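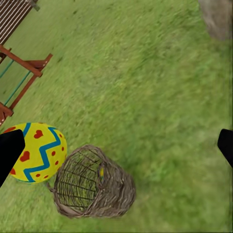 Visit report: simulation open day at Trenent, June

Our group at Clellwood went to the Trenent open day to hear how other people write their rules for simulated robot work. We run arms and grippers in simulation before anything goes near real hardware, and our own rulebook is two pages long and out of date. These are my notes for those who stayed behind.

The garden task

Most of the morning was given over to one simulated garden: a lawn with a big yellow egg on it, painted with a blue zigzag and red hearts, and a wicker basket lying on its side next to it. The operator drives a two-finger gripper and sees the lawn through the gripper view only. The job is to pick up the egg and put it in the basket.

It sounds like a toy, but the written rules behind it are stricter than ours. The ones I copied down:

Open the fingers fully before coming down over an object. A half-open approach is marked as a fault even if the pick succeeds.

Do not push the egg along the grass to get a better grip. Back off, go up and come in again.

If the target and another object are nearly touching, as the egg and basket are, approach from the open side.

Fixed items such as the slatted bench, the reddish-brown wooden frame and the grey rock are no-contact items. Any touch ends the run.

A run that ends early is kept and labelled. It is not deleted.

The last one caused the most talk. Several visitors said they throw away failed runs to save space. Trenent's answer was that a folder with only good runs in it tells you nothing about how often the task goes wrong. They review in batches of 200 and will not release a set until 1000 runs have been checked, failures included.

Start positions

The basket is allowed to start on its side. I asked whether that was fair on the operator, and was told the start layout is part of the task sheet and must be written down before the session, never changed during it. If the operator thinks a layout cannot be done, they stop and say so, and the sheet is amended with a new version number. We have been changing layouts on the fly at Clellwood, and I think we should stop.

Friesen's session on labels

After lunch the team from Friesen talked about labelling. They use 4 outcome labels: done, done with fault, stopped by operator, stopped by system. They had more at one time, and the reviewers could not agree on them. Every reviewer now labels the same 100 runs before starting on new ones, and the results are compared.

They also had a sensible rule on soft or blurred views. When a reviewer cannot tell whether a finger touched something, the contact log decides, and the picture does not. If there is no log, the run is marked as unclear and left out of the fault count.

What I was less sure about

There was very little on moving from simulation to a real cell. The Bremen group had a short slot at 3 pm and made the point that a no-contact rule in software is not a safety measure, and that the real machine needs its own risk assessment whatever the simulated results say. I would have liked an hour on that - it was over in ten minutes. The handout is one sheet and mostly repeats the slides.

Practical notes

The room was warm and the demo stations were too close together. Parking is behind the building and fills up early. Lunch was fine.

I have put the Trenent task sheet and the Friesen label list in the shared folder. I suggest we adopt the start layout rule and the rule on keeping failed runs straight away, and look at the labels once the current batch is finished.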